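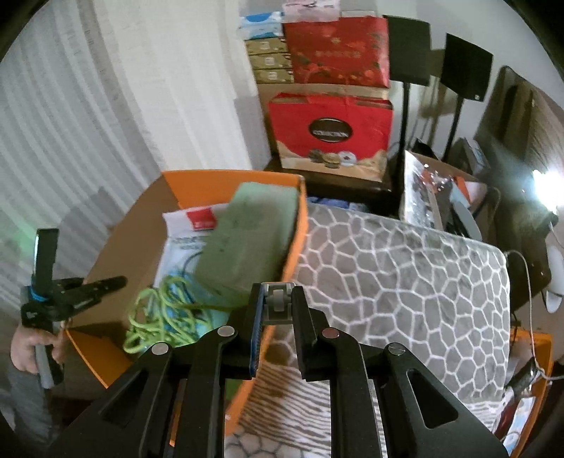

Why collect manipulation data with a gripper held in the hand when the club already has an arm?
The arm is one machine and has to be booked. Several students can collect with hand-held grippers at once, in ordinary rooms, and the recordings can be converted to arm motions afterward.

Speaker notes, Vamura student project
Vimala Nadar, talk at Wada Hall, Sunday, September 11, 2022
Slot is 34 minutes including questions. Skip slides 9 and 10 if the previous speaker runs over.

Slide 1. Title
Say name, club, project. Thank Judite Caldeira for advising. Do not read the subtitle.

Slide 2. What we set out to do
The task is tidying mixed household items into boxes. A person opens and closes the gripper by hand, the camera on it records, and a policy is trained on what was recorded. The policy then runs on the arm. The project covers collection, cleaning, and training. It does not cover the design of the arm.

Slide 3. Hardware
Two jaws on a pivoting linkage. The linkage keeps the finger pads close to parallel through most of the stroke. Pads are replaceable. The first set was too smooth and flat packets slid out of it, so we went to a softer material.
Mention that the camera is mounted low enough to see both fingertips when they are closed. An earlier mount lost sight of the left tip behind the linkage, and those recordings could not be used for fine grasps.
If asked about cost: refer them to the parts list on the club page. Prices have changed twice and the number on the old slide is wrong.

Slide 4. Two-handed collection
One gripper per hand. The two streams are recorded separately and aligned later by clock. Alignment is the weakest part of the pipeline. A drift of a few frames is invisible in single-hand tasks and ruins a handover.
Current procedure: touch the two sets of fingertips together at the start and at the end of each take. The contact shows up in both streams. If the two gaps disagree, the take is discarded.

Slide 5. The camera view
Wide lens, strong curvature toward the border. Straight things such as box sides come out bent. We train on the uncorrected view. Correcting it first cost us the outer part of the picture, where the other hand usually is. Bright lamps near the lens also wash out detail, and we have no good fix for that beyond moving the lamp.

Slide 6. Objects
Pause here. This is the slide people ask about.
We use whatever is in the room. Soft packets, rigid blocks, cord, cushions, gift bags. Cord is the hardest class by a wide margin. A loop can lie over several other items, and closing on the item below often brings the cord along with it. Annotators mark this as a "drag". Drags are kept in the training set with their own label. Early on we deleted them, and the policy then behaved as if cord did not exist. 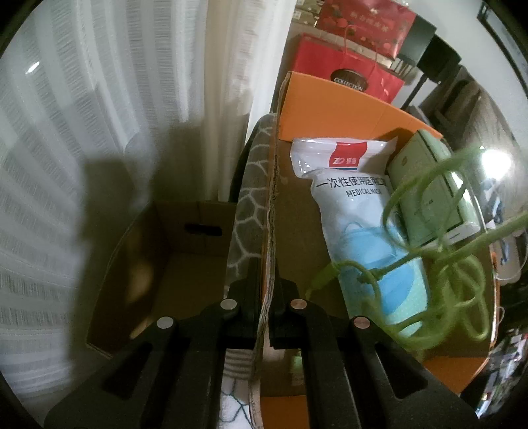
Mitville Robotics Club / Manipulation Team / Talks and Notes

Slide 7. Worked case: packet under a cord
The target is the white plastic package of medical masks in the orange box. A bright green cord lies over its lower part and also crosses the pale green block standing next to it.
Go through the choices in order:
Pull the package straight up. Fast, but the cord is likely to come too.
Lift the cord first with one hand and take the package with the other. Slower, and it depends on the alignment from slide 4.
Grip the package at the top edge, near the red logo, and tilt it out from under the cord. One hand is enough. This is the strategy our collectors settle on after some practice, and it is the one the policy reproduces most often.
Point out that the package is thin and partly see-through. Depth estimates on it are poor. We rely on the printed areas.

Slide 8. Amount of data
Over 600 takes after cleaning. A take is one item moved from one place to another, with the contact check at both ends. Training students to collect was quicker than expected. Training them to write usable labels was slower. The labeling guide is now in its fourth version and is still argued over, mainly the section on when a grasp starts. We use the moment of first pad contact. Judite prefers the moment the item first moves. Both are stored.

Slide 9. Results
Show the table and let people read it. Rigid blocks are good. Packets are acceptable. Cord is poor, and say so plainly. The Karnier baseline in the right-hand column was retrained on our data by us, with default settings, so it should be read as a rough reference.
The policy fails in a consistent way on partly hidden items near a box wall: it closes on the wall. Torn cardboard edges are worse than clean ones, possibly because they look like paper packets. We have not tested that separately.

Slide 10. What it took from the students
12 members, split across collection, labels, and training, with a swap at midterm. The swap was worth doing. Members who had labeled first made cleaner takes, with fewer hesitations halfway to the object. Members who had only trained models tended to ask for more data before looking at the data on disk.

Slide 11. Next
New pads in October. A hardware trigger line between the two grippers to replace the touch check. A separate cord set, recorded with single cords on plain cloth before going back to mixed boxes.
Anyone who wants to try the gripper can come to the front during the break. Keep fingers clear of the linkage. Charge the spare battery before the session starts.

Slide 12. Questions
Leave the contact slide up.
Likely one: does it transfer to a different arm? We have run one arm only.
Likely one: can the data be shared? Room recordings are checked for faces and papers first. Takes that pass go on the club server at the end of term.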